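Fold the Sweater, Spare the Hanger

I own a heavy cable-knit sweater from a little shop called Brallitz, and for 2 winters I hung it on a rod like everything else. By spring the shoulders had grown points and the hem had wandered down toward my knees. I still wear it – I'm sentimental that way – but it taught me where I stand on the great closet question, and I have been boring my friends with it ever since.

A chunky knit belongs folded. A rod is a fine home for shirts and dresses and anything woven that creases if you look at it wrong. A thick sweater is mostly weight and air, and on a hanger all that weight pulls on two small spots. Laid flat in a drawer or on a shelf, it simply rests, the way the rest of us would like to.

And the best place to do the folding is the bed. I know people who swear by a table, and I was one of them back when we lived on Bhuiyan Street and had a table with nothing on it. But a bed is wide, it's soft on the knit, and it's right there in the room where the clothes live. Put the sweater down, bring in the sleeves, smooth the cables with your palm, and take your time over it.
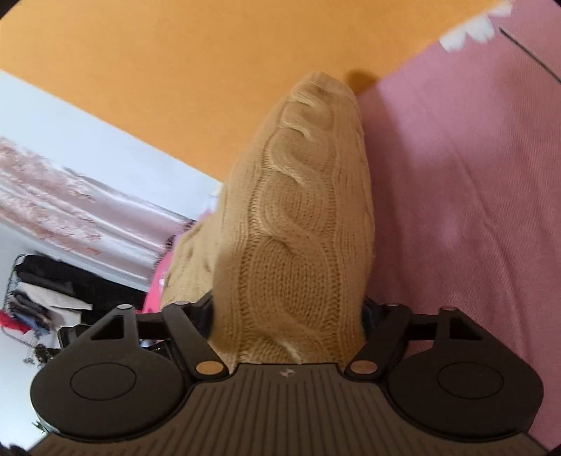
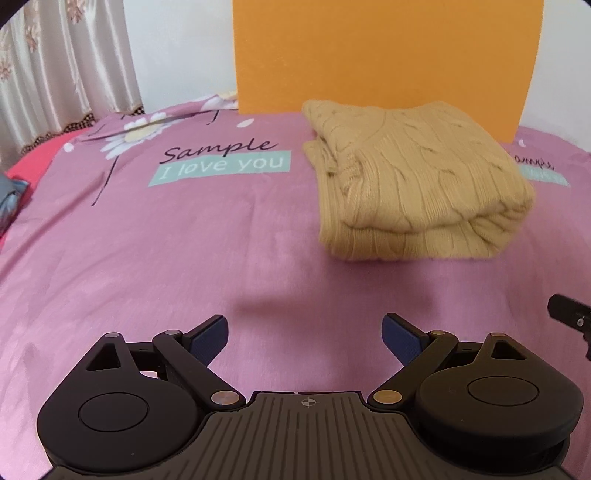

Beige and tan cable knit, with a folded sweater on the flowered sheet in the second picture.

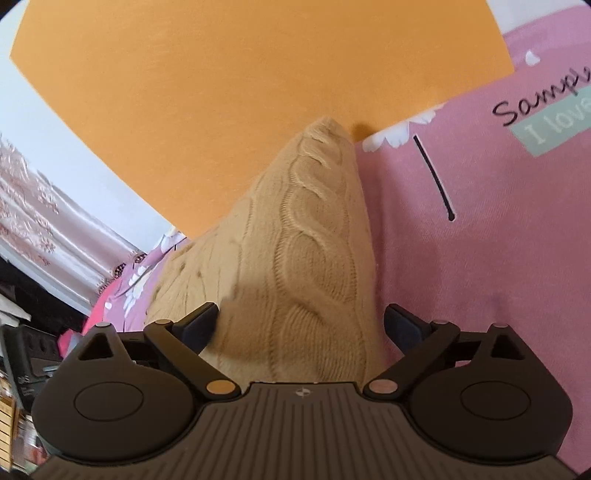
Should a sweater be washed before it goes away for the summer?

I would wash it every time, even if you wore it only once or twice. Skin oils and a splash of soup are what moths come looking for, and a stain left alone until fall is a hard stain to shift. Let the knit dry completely, flat on a towel, before you fold it.

Mine all go away by July, in a Clenero cotton bag at the bottom of the dresser, heaviest on the bottom and lightest on top. My sister thinks a vacuum bag would save me half the space, and she's right, but I can't bring myself to squash a good cable like that. It took somebody a long while to work out those twists, and I like them to come out in October still looking plump.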